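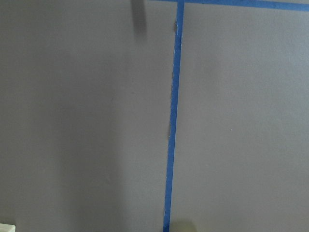

Rounding in published bus timetables deserves more attention than it gets. Most regional operators in this country print departure times to the nearest minute for every stop on a route, including stops where no driver is ever instructed to wait. The practice gives a false impression of precision and, on low-frequency routes, it does measurable harm to the people who rely on it.

A timetable is built from two kinds of stop. At a timing point the driver must not leave early. At every other stop the printed time is interpolated, usually by distance, between the timing points on either side. The interpolation assumes constant speed, which no bus has. A stop just past a school crossing and a stop at the end of a long downhill run get the same treatment. The result is then rounded to a whole minute and set in the same typeface as the controlled times.

The Hiltport to Trurkport route is a fair test case. It has timing points at Hiltport interchange, Tanner and Trurkport. Between Tanner and Trurkport the bus covers a stretch of open road with few passengers boarding. Drivers reach the intermediate stops early on most evening runs, then sit outside the library in Trurkport until the clock catches up. A passenger at one of those intermediate stops who arrives at the printed minute will miss the bus, which has done nothing wrong under the operating rules. With an hourly service, the penalty for trusting the timetable is an hour.

Leen Khasawneh, who scheduled this corridor for several years before moving to freight, put the problem to me in terms of error distribution. Lateness is tolerable because it is bounded by the passenger's patience and the service still arrives. Earliness is a different failure, and the two should never be averaged together. The operator's punctuality figure does average them. A run that is 2 minutes early at one stop and 2 minutes late at the next reports as a perfect run.

The usual remedy is more timing points. I don't favour it beyond a modest number. Each one adds slack, slack adds running time, and running time adds a vehicle to the roster once the round trip no longer fits within the cycle. Passengers already on board also dislike sitting at the kerb with the engine idling and the doors open in October. A schedule with a hold at every stop would be truthful and very slow.

The better remedy is typographical and costs almost nothing. Print controlled times in bold. Print interpolated times in ordinary weight, and calculate them from the early end of the observed range instead of the middle. If a bus passes a stop between 6:14 and 6:19 in the evening, the printed time should be 6:14. The passenger who turns up then will wait up to five minutes, and will catch the bus. At present the same stop would carry 6:16 or 6:17, a figure that describes the service in aggregate and misleads a good share of the people using it.

Objections to this come in two forms. Ziad Yammine has argued that publishing the early bound will make every service appear late, and that complaints will rise. I accept that they may. Complaints about a wait of three minutes are cheaper to deal with than a passenger who has given up and bought a second car. The operator can also measure interpolated stops against the early bound alone, with a generous allowance on the late side, and report controlled stops separately.

The second objection is that live tracking has made printed times obsolete. Helmi Kemppainen makes this case with some force, and in the centre of a large city I would agree with her. On the Trurkport road there are two gaps in phone coverage, one of which contains four stops. The prediction feed also falls back on the printed timetable whenever a vehicle's unit drops out, so the interpolated figure reappears on the screen with a countdown attached to it. Live data inherits the defects of the schedule beneath it.

There is a case for going further on very thin routes and dropping the intermediate times altogether, in favour of a short note such as "allow 10 minutes after Tanner". Hala Ghanem tried this layout on a community service with fewer than 100 boardings on a typical day. Regular passengers had no trouble with it. Visitors found it harder to read, and the trip planner would not accept a stop without a time, so the interpolated values had to be kept in the data file anyway. I would hold that option in reserve until the file handling improves.

The observed ranges are already available. Every vehicle on the corridor logs its arrival at each stop, and a season of evening runs is ample for a usable early bound. The logs are kept for contract reporting and then archived. Extracting the fifth percentile for each stop and time band is an afternoon's work for anyone competent with a spreadsheet, and the timetable is due to be reprinted regardless.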